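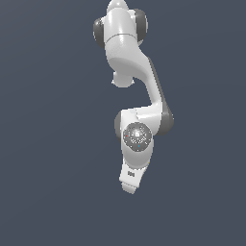

About the Plarnura Teaching Laboratory

Posted by Heledd Gape, Director of Instruction
4 Feb 2022

The Plarnura Teaching Laboratory is a training school and contract workshop for people who teach robots their tasks by demonstration. We work with two methods. In the first, an instructor takes hold of the arm and moves it by hand through the work. In the second, the instructor stays at a console and moves the arm by remote control. Both methods produce the same thing, a set of recorded demonstrations from which a robot's control program can be trained or directly played back.

The Laboratory is a division of Drula, a maker of packaging and sorting equipment, and shares its building. We accept students from outside the company and have done so from our first term. Our students have included machine operators, maintenance technicians, nurses, bakers, and recent graduates of engineering programs. No background in programming is required for the first course.

Our Purpose

Many tasks in small factories and hospital supply rooms are known best by the people who perform them each day. Those people can often show a task far more easily than they can write it down. The Laboratory was established to give them a sound method for showing it, and to give their employers a record that can be checked, corrected, and used again when equipment changes.

We hold that teaching a robot is a skill of its own. A person who packs trays well will not always demonstrate tray packing well on the first day. Demonstrations given too fast, or given differently each time without purpose, are of limited use. Our courses deal with pace, with consistency, with the handling of mistakes in the middle of a recording, and with the question of when a recording should be thrown out.

How Instruction Is Organized

Every student begins in simulation. The simulated arm is presented alone against a plain background, and the first sessions are given over entirely to moving it. Students learn how the shoulder, elbow, and wrist act on one another, and how a small motion near the base becomes a large one at the tip. Objects and work surfaces are introduced afterward, and only when the student can bring the end of the arm to a requested position and hold it there.

The simulation stage uses Vidal, the Laboratory's own console software. Vidal records joint positions and the instructor's inputs together, so that a student and a teacher can review a motion side by side. A demonstration in Vidal may be paused, marked with comments, and resumed. Students are expected to mark their own errors before a teacher reviews the file. A recording with a marked error is graded no lower than one without, provided the mark is in the right place.

The second stage takes place on the physical arms. Guiding by hand is taught first. The student stands beside the arm with one hand near the wrist and the other at the elbow, and leads it through the task at a slow and even pace. Remote control is taught next, using a hand controller and, for some exercises, a smaller leader arm whose motions the larger arm follows. Most students find one method more natural than the other. All are required to pass in both.

The final stage is a project brought from the student's own workplace. Past projects have included loading vials into racks, placing lids on trays, folding cloths, and turning parts over for inspection. The student plans the demonstrations, records them, and presents the results to the teaching staff along with a written account of any failures.

Course Length and Class Size

The foundation course consists of 54 hours of instruction, divided between the simulation room and the floor. Classes are kept small enough that there are never more than 2 students to an arm. Evening sections follow the same syllabus as day sections and are taught by the same staff.

An advanced course is offered once a year, beginning in July. It is intended for graduates of the foundation course who will be responsible for a collection of demonstrations recorded by several people. Its subjects include the review of other people's recordings, the naming and storage of files, and the planning of variation — how far to move an object between one demonstration and the next, and when to change its orientation. Applicants submit a set of their own recordings with their application form.

Students who must miss a session may make up simulation work from home with a loaned controller. Sessions on the physical arms cannot be made up remotely. They must be rescheduled with the floor supervisor.

Contract Work

In addition to teaching, the Laboratory records demonstrations for outside clients. A typical contract calls for about 500 recordings of a single task, given by several trained demonstrators over a number of days. Clients receive the recordings, the demonstrators' comments, and a log of every recording that was rejected, with the grounds for rejection.

Our longest contract is with Clillonari, a supplier of sterile goods to regional clinics. The work began with one task, the transfer of sealed pouches from a bin to a tray, and has since grown to include sorting and restocking. Clillonari's own supply staff now give a share of the demonstrations themselves after completing the foundation course. Their recordings go through the same review as those of our demonstrators.

We do not accept contracts in which the client asks that rejected recordings be left out of the log. We also decline work in which demonstrators would be recorded without having been told how the material will be used.

Staff and Demonstrators

The teaching staff is led by Heledd Gape, who came to the Laboratory from Drula's field service department, where she trained customers in the setup of sorting lines. Her early course notes on guiding an arm by hand remain the basis of the second-stage syllabus, although they have been revised many times.

Demonstrators are paid employees. They work in short sessions with scheduled breaks, as the quality of a recording falls quickly when the person giving it is tired. Each demonstrator may stop a session at any time without giving a reason, and a stopped session is not counted against the person who stopped it. New demonstrators spend their first weeks on review duty, watching and commenting on the work of others, before recording for a client.

Safety

All physical arms are run at reduced speed during instruction. A stop button is placed within reach of every position at which a person may stand, including the console. Students do not work on the floor alone. Long hair, loose sleeves, and lanyards must be secured before entering the marked area, and visitors are asked to remain behind the yellow line unless a member of staff is with them.

Every new motion is run in simulation before it is run on a physical arm. The rule applies to staff and students alike, and to motions that appear too simple to need it.

Admissions

Applications for the foundation course are accepted throughout the year. A completed form and a short letter describing the applicant's present work are sufficient. A passing mark of 85 percent is required in each stage before the next may be started, and a stage may be repeated once without further charge. Employers who wish to enroll a group should write to the admissions office before submitting individual forms.

Visits may be arranged on weekday afternoons when classes are in session. Visitors may try the simulation console under supervision.

Related Pages

Foundation Course Syllabus
Advanced Course: Managing a Demonstration Collection
Getting Started With the Vidal Console
Information for Contract Clients
Rules for the Floor
Working as a Demonstrator

Contact Admissions | Directions and Parking | Copyright 2022 Plarnura Teaching Laboratory, a division of Drula. All rights reserved. | Back to top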